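Notebook: wrist-view randomization, block pushing and picking
19th August
Posted by the Drandora sim bench
6 min read

Picking up from the last entry, where I'd convinced myself the policy was lazy and the data was fine. I now think the data was the problem, or at least a good chunk of it, and I've spent most of today in the renderer looking at things from the wrist.

Quick recap for whoever reads this cold. The Votuneck policy takes two inputs, wrist camera and joint state, and no overhead view at all. We train it on scripted demos generated in Flustari, and then we ask it to go find a block and close on it. On the old set it did well when the block started more or less ahead of the jaws, and badly when the block started off to one side. It would drift forward, hover, drift some more. My theory last week was that the loss weighting rewarded going forward too much. I changed the weighting twice and the curves moved a hair, so that theory is in the bin (or on top of the bin, I may want it back).

What I hadn't done was sit down and page through the wrist renders one after another at full size. I always look at the grid of thumbnails. Do not look at the grid of thumbnails! At that size everything is a gray square with a bit of brown in it and you feel great about your variety.
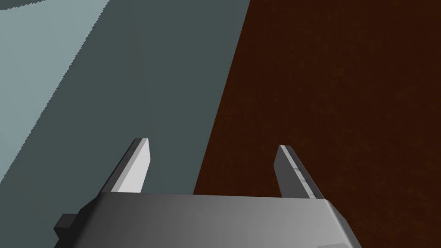 Wrist view, jaws open and empty. The brown/slate boundary passes between the fingers.

I like this kind of view a lot and we have too few of them. The boundary is crisp, the two fingers sit against different colors, and a network should be able to get a decent lateral cue out of that. Look at the upper left, though. The edge between the pale patch and the dark slate is stair-stepped, proper jaggies, and it's a long strong diagonal, just like the brown boundary. I read it as shadow aliasing. If I were a small convnet hunting for edges I'd be pretty tempted by it. So one item for the to-do list is to raise the shadow map resolution, or soften the shadows, or randomize them hard enough that the policy can't lean on them. I'd rather do the last one, because the real bench has ugly shadows too and I don't want to train on a world that's prettier than ours.

Saliency maps from the old checkpoint back me up a little. On views with a hard lighting edge, a lot of the weight landed on it, and on views without one it went to the finger tips. I wouldn't put that in a paper. Saliency maps tell you what you want to hear and I wanted to hear this.

OK, so the method, as it stands tonight.

The old generator sampled block poses in the table frame and then started the arm from a fixed home pose with a bit of jitter. From the table's point of view that's nice and uniform. From the wrist's point of view it's terrible, because the home pose looks at the same patch every time and the scripted controller turns toward the target almost immediately. So the policy hardly ever sees what it looks like to be off target. The new generator does it backward. I sample where the block should show up in the wrist image, including mostly out of view, and then solve for an arm pose that gives me that. If the solver fails or the fingers would intersect something, throw it out and draw again.

I set the batch to 800 starts. Getting there took 1,115 draws, so the rejection rate is higher than I'd like, but it runs while I eat lunch and I'm not going to optimize my lunch.

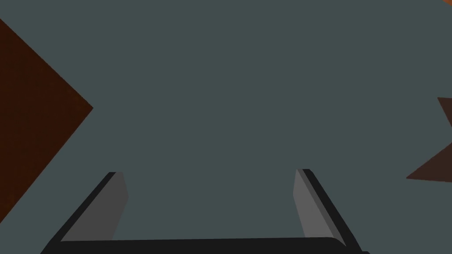 The starts I care about most are the ones with nothing between the jaws and nothing dead ahead either, only corners poking in at the sides. Those are the ones the old policy flubbed. A person would look at a corner on the left and a sliver of something on the right and go, sure, pick one, turn that way. The old policy had basically no training examples where turning was the first move, so it went forward into bare table.

There's a wrinkle with those, which is that the target is ambiguous if more than one block is showing. My scripted expert goes for whichever block center is closest to the gripper. The policy can't see centers, only what's poking in, and sometimes the block with the bigger visible chunk is the farther one. For now I label by largest visible area and accept that the expert will occasionally take a longer path. If that turns out dumb I'll add a goal color as an input, which I've been avoiding because then I need to redo the logging format and I hate the logging format.

Results so far, one seed, so salt to taste. I held out 106 off-axis starts that neither generator run had touched. The old checkpoint spends most of them doing the forward drift. The new one turns first on the large majority, and the closes look cleaner too, with fewer finger tips clipping a block on the way in. Where it fails now it tends to fail late: it gets to the block, lines up along a diagonal, and closes on a corner. I'll take that over wandering, and it smells like a yaw problem. The sampler draws position properly but yaw is still coming from the old code, with the old narrow range. Embarrassing but easy.

Also found that 12 of the stored starts are duplicates with different file names. My bug, the retry loop writes before it checks. Fixed, and I reran the eval without them; no change I could see.

Next up:
- widen yaw and regenerate
- shadow randomization, then rerun saliency on the same views
- two more seeds before I say anything out loud
- ask the Dinu folks if their bench lighting can be measured, so I can bracket it in Flustari
- real arm in October if the sim numbers hold

Leaving the yaw run going overnight. If the machine is loud in the morning, that's me, please don't kill it.

Recent entries
Loss weighting, attempt two
Why I stopped using the overhead camera
Flustari contact settings that don't explode
Votuneck logging format, a complaint
Dinu bench: gripper calibration notes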